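## Why do some people believe in secret plans?

Sometimes a person says that a small group of powerful people is secretly in charge of something very large, such as the weather, the news or a whole country. A story of this kind is called a conspiracy theory. This page explains what the words mean and how a claim can be checked.

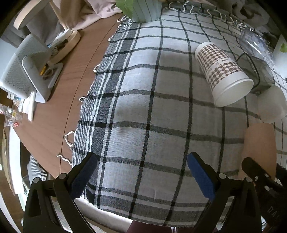

**Plisotthorpe, Tuesday, March 25, 2025**

A conspiracy is a secret plan made by two or more people to do something wrong. Real conspiracies do happen. They are usually found out by police officers, courts or reporters, who collect evidence and show it to the public.

A conspiracy theory is a claim that such a plan exists, made without good evidence. Often the claim cannot be tested at all. If someone asks for proof, the answer may be that the proof has been hidden - and the hiding is then treated as proof too.

### An example from Drallthorpe

Last year a message was passed between families in Drallthorpe. It said that the new street lamps were listening to people as they walked home. The message was shared 207 times in one evening.

Xiaoqing Jin, who works for the town's lighting department, answered questions at the library. She brought one of the lamps with her and opened it so that visitors could look inside. It held a bulb, a light sensor and some wiring. Most visitors were satisfied. A few were not, and they were given a copy of the lamp's plans to take home.

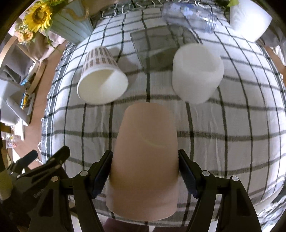 *This page was last changed in April.*

### Why such stories spread

Frightening news is passed on quickly. People may also feel better when a large and confusing event has one simple cause. Feeling worried does not make a person foolish, and it is unkind to laugh at someone who believes a story of this sort.

### Questions to ask

- Who made the claim, and have they given their name?
- What evidence is there, and can other people look at it?
- Do other sources say the same thing, or are they all copying one message?
- What would show that the claim is wrong?

Asking questions about people in power is a normal part of public life. The same questions should be asked of every side.

If a message upsets you, show it to a parent, a teacher or another adult you trust before you share it.

Text by Bernice Ansah, Schools Information Service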